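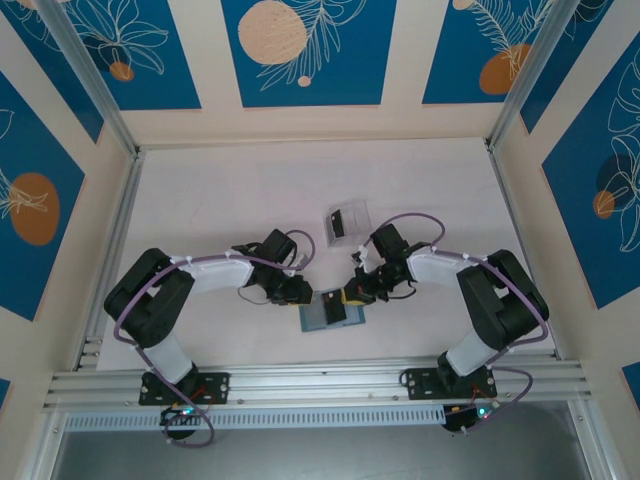

*Figure 5.1. Two arms and a small light-blue tray.*

# Chapter 5: Reading Code You Didn't Write

If you have worked through the exercises so far, you will have spent a good many evenings writing small programs of your own, and I hope you have enjoyed at least most of them (the calendar one is a bit of a slog, I know, and I did think about taking it out). In this chapter we put the keyboard to one side for a while and read instead. It may seem an odd thing to spend a whole chapter on, but when I look back over my own working life I seem to have read far more code than I ever wrote, and I was never taught how to do it.

My first proper job was at a small firm called Zetport, where I was put in front of a program known as Rebelo and asked to change the way it printed dates. Rebelo was old, and it had been written by people who had mostly moved on. I began at the top of the first file and read downwards, as one would with a novel, and by lunchtime I had reached line 600 and could not have told you a single useful thing about any of it! Till Böttcher, who sat opposite, let me carry on like this until the afternoon and then asked, very kindly, what I was looking for. I told him I was trying to understand the program. He suggested I try to understand where the dates came from, and leave the rest until I needed it.

I have been passing on that advice ever since, and most of this chapter grows out of it in one way or another. 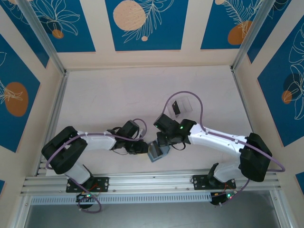 We shall start, in section 5.1, with finding your way in. Every program has a place where it begins to run, and usually a few other doors as well: a command, a button, a file that gets read at start-up. You will learn to pick the door nearest to your question and follow the calls from there, keeping notes on paper as you go. Section 5.2 is about names, and what to do when a name has drifted away from the thing it stands for, as names tend to do in any project more than a few years old.

After that we turn to the project history. Students often skip this part, and I do wish they wouldn't, for a puzzling line will sometimes make perfect sense once you have read the message that went in with it. The last section deals with tests, and how they can be read as a sort of rough guide to what the authors had in mind.

The examples come from two programs, Akiter and Puvero. Akiter is short and tidy and you can read the whole of it over a pot of tea. Puvero is a good deal messier, and I have left it that way on purpose. Please have both unpacked on your own machine before you go on, and make sure that you can run each of them at least once. If Puvero complains about a missing settings file, copy the one in the `samples` folder and try again.

You will also want your answer to exercise 6 from Chapter 2, so do dig it out now. We shall be reading it as though it had been written by somebody else.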